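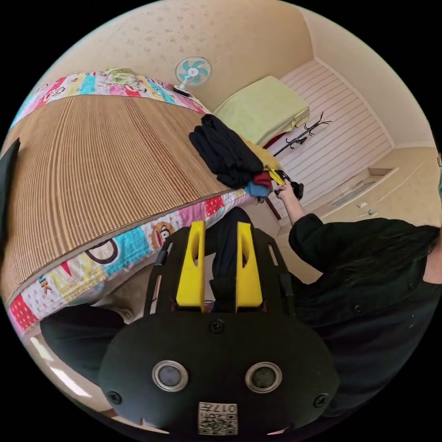
The straw-colored mat, the monkey quilt and the fan at the head of the bed.

The Yellow Shirt

Lesia started with the black things. They were easy to fold and they didn't show where she had gone wrong. She put them on the corner of the mat, on top of the red and the blue, and went back to the basket in the hall for more.

The bus to Fillau left at 4:30. It was a little past one, and Sorin had not called.

He had been gone since April. Fundico had sent him to the new plant for what was supposed to be a month, and then the man who ran the second line quit and they asked Sorin to stay. He said yes on the phone, standing in a hallway somewhere, and then he called her and told her he had said yes. She said it was fine. The money was better. They owed Morgan 1000 on the truck, and Morgan was her cousin and never brought it up, and that made it worse.

Now there was an apartment. It had one bedroom and a window over a parking lot, and Sorin had bought a table for it. He wanted her to bring his clothes down on Saturday and stay the week. "See if you like it," he said.

She had not said whether she would like it.

The bed still had the bright quilt on it, the one with the monkeys. His mother had bought it at the Plerka market when Sorin's nephew was coming to stay. The nephew was in the army now. Every summer Lesia put the mat down over the quilt so they could sleep cool, and every summer the monkeys looked out from around the edges. She had meant to buy something plain. There was always something else to pay for.

She folded a pair of work pants. She folded a sweater he would not need until winter, thought about winter, and put it with the rest.

The yellow shirt was near the bottom of the basket. She had forgotten about it. She carried it in and spread it over the bed, and the hem hung down over the side.
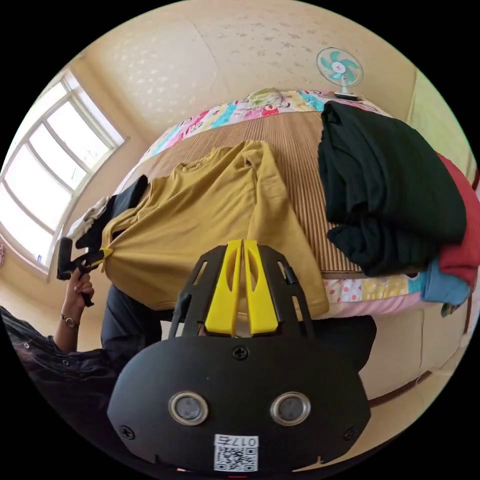

The shirt laid out on the mat, one sleeve already over.

He had worn it to her father's seventieth birthday. He had spilled wine on it before the soup came out and spent the whole dinner with his arm across his stomach. Her father thought he was sick and sent him home with a jar of broth. They ate the broth at 11 at night, standing up in the kitchen, and Sorin finally moved his arm and showed her the stain. She laughed until she had to put down the spoon.

It took three washes to get it out. She looked for the place now and couldn't find it.

The phone rang in the kitchen and she let it ring twice before she went.

"Did you find the yellow one?" Sorin said.

"I have it on the bed."

"Good. I couldn't remember if I threw it out."

"Why would I let you throw it out?"

He said the bus sometimes came in late and he would wait at stop 43, by the pharmacy. He said the apartment number again, 436, in case they missed each other. She had it written down already, but she wrote it on the envelope by the phone anyway.

"There's nothing to cover the bed," he said. "I've been using a towel. Can you bring something?"

She looked down the hall. From the kitchen she could see the corner of the bed and one row of squares, pink and yellow.

"I'll bring the monkeys," she said.

"All of them?"

"All of them."

She hung up, went back, and finished the shirt. The other sleeve, then the bottom up to the collar. She put it on the pile. Then she had to move the pile to the chair, and roll up the mat, and start on the quilt.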